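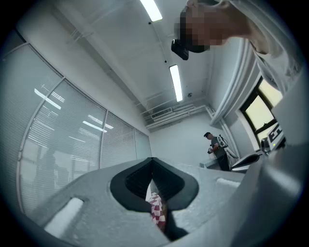
Zisbridge open day, 7/18/23: the linen room and the rooms around it

I went to the Zisbridge open day mainly for the table linen program. The morning group had 16 visitors and was led by Yaa Bonsu, who looks after the textile stock. The notes follow the order of the tour.

Ground floor

Registration, coats, then a short talk by Mohammed-Awal Abugri on how the cloths are tracked. Every item has a stock number sewn into the hem. The register stood at 3244 entries, including items already withdrawn. Withdrawn cloths keep their number and it is not reused. The cutting room next door was closed for floor repairs and is due to reopen in August.

Linen room

Red-and-white checkered cloth was out in the linen room. Bonsu prefers a check for folding work, as the lines in the pattern show at once whether an edge has been laid straight. A plain cloth can be well off square before the eye catches it. The disadvantage is that a small check also makes a slight stretch on the bias easy to see, and newer staff tend to keep correcting a fold that is already within tolerance.

The room is lit by long fluorescent fixtures on a white ceiling. The services are exposed, with white pipes and ducts along the ceiling at the back wall and a slatted ventilation grille below them. A thin conduit runs diagonally across the ceiling. One side is a glass partition with thin metal mullions and horizontal blinds, which were closed. I asked about glare on white cloth and was told that checked and colored stock is less affected.

Humidity is logged twice a day. I would have liked to see the log but the group was moved on.

Washing and finishing

Cloths are washed in Mundetti machines and pressed on a Sarıgül flatwork ironer. A full wash load is 58 small cloths; large ones are done in mixed loads by weight. Reds are washed separately for the first three cycles. After pressing, each cloth rests flat before it is folded, and the rest period is written on a card at the end of the table.

Two samples from the same batch were passed around, one new and one well into its service life. The older one had softened noticeably and had lost a little length. The hem had held. The check had dulled evenly, with no bleed into the white that I could find.

Storage

Folded stock goes onto Drultitz shelving, sorted by size first and pattern second. Nearly 172 cloths fit on one bay. Bonsu would like shallower shelves, as the back row gets used less and the folds there set hard. Rotation is done by hand, front to back, on the first working day of the month.

The tour came back through the linen room on the way out.
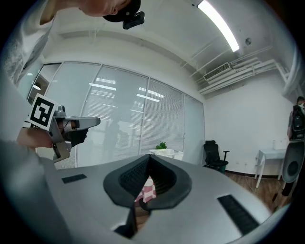
Can a checkered cloth be folded by following the pattern alone?

Only if the cloth was cut square to the weave. Lay it flat and compare the check with the hem on two adjacent sides. If they run parallel, fold to the pattern. If they drift apart, match the corners and ignore the check.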